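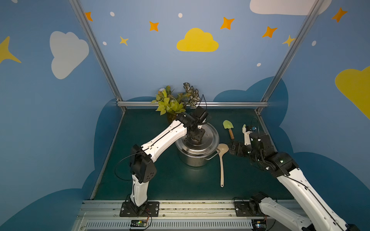 The Kilarora Tabletop Set is a collection of 1527 demonstrations recorded by remote control on a two-arm station at the Baird laboratory. Each episode is one attempt at a household task, carried out by a trained operator using a pair of hand-held leader arms. Tasks in the cookware group begin with the left gripper at the lid of the steel pot, while the ladle and garden trowel remain on the mat within reach of the right arm. Artificial plants stand behind the pot as background clutter and are not handled in this group.

Contents

Joint positions, gripper commands and video are stored per episode. Failed attempts are kept and labeled as such. The training split holds 1000 episodes; the remainder is reserved for testing.

Known limits

All episodes were recorded by 2 operators. Episode 22 has no gripper commands and should be skipped when loading.

Access and contact

Files are read with the Flillow loader, release of February or later. Corrections should be sent to Rüdiger Vogler, data steward.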